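Section 4. Setting Up the Table and Caring for the Bunny

This section covers the bunny, the plate and the table they are used on. For washing the cloth bag, see Section 6.

What you need

Bustari plush bunny (lavender, with its teal piece attached)
Plate from the Drarnov play dish set
Soft clothes brush
Clean cotton cloth
A plain table, 77 cm high or lower for seated play

4.1 Preparing the table

1. Clear the tabletop and wipe it with a damp cloth. Let it dry completely. Long fur picks up moisture and crumbs from the surface and mats quickly.
2. Run your hand over the top and feel for grit or sticky spots. Wipe again if needed.
3. Set the plate near the middle, where it can be reached from both sides.

Note: A white or pale tabletop is the easiest to work on. Shed fibers show up at once and can be lifted off with the cloth.

4.2 Laying the bunny down

1. Hold the bunny under the back and head with both hands. Do not lift it by the ears.
2. Lay it on its back with the white belly facing up.
3. Spread the ears flat against the table. One ear may rest partly over the other.
4. Leave the arms out to the sides. They are short and will spring back if you fold them in.
5. Turn the head until the face looks up and the teal piece can be reached without pressing on the eyes.

Caution: The teal piece is small. Check that it is firmly attached before every use. If it is loose, take the bunny away from children and repair or replace the piece first.

4.3 Brushing the fur

1. Start at the belly. The white fur is shorter than the purple and needs only light strokes.
2. Brush the purple fur from the head toward the feet. Hold the base of each ear while you work on it so the seam is not pulled.
3. Brush around the eyes and nose with a fingertip wrapped in the cotton cloth. Do not use the brush on the face.
4. For matted spots, dampen the cloth, press it on the fur for roughly 6 seconds, and tease the fibers apart with your fingers. Let the spot air dry.

Caution: Do not use a hair dryer or an iron. The fur fibers shrink under heat and cannot be restored.

4.4 Using the plate

1. The plate may stand beside the bunny during play. Keep real food off it while the bunny is on the table — grease does not come out of the fur with surface cleaning.
2. Wash the plate by hand in warm water and dry it before putting it back.
3. Do not stack more than 2 plates on the shelf of the storage box.

Note: The Bukhari storage box holds up to 220 grams on its upper shelf. Put the bunny in the lower part, on its back, with the ears laid over the belly.
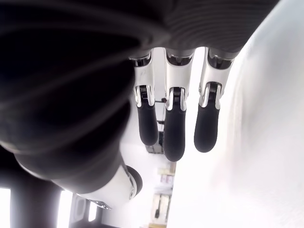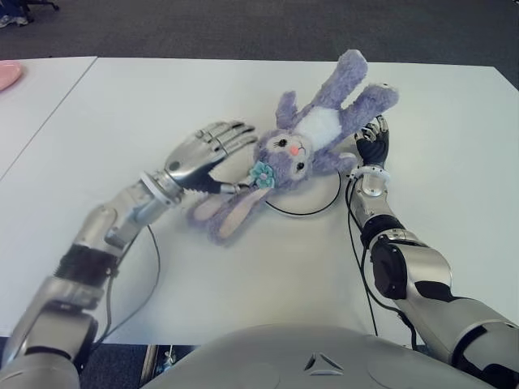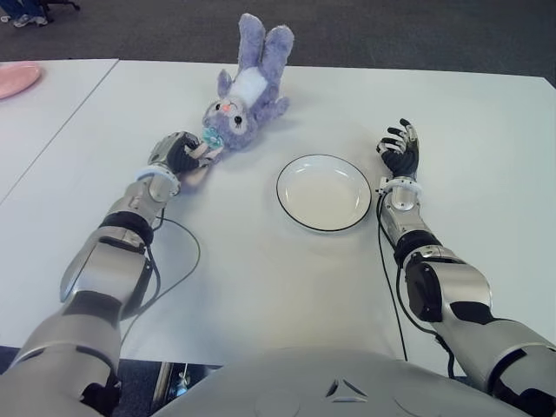 Second picture: bunny on its back, ears flat (4.2). Third picture: bunny with the plate on the table (4.4).

4.5 Replacement parts

The plate and the teal piece can be ordered separately from Grenine. Give the part name and the color when you order. Questions about fur repair go to Shamim Marwat at the service desk — enclose a note with the bunny saying where the damage is.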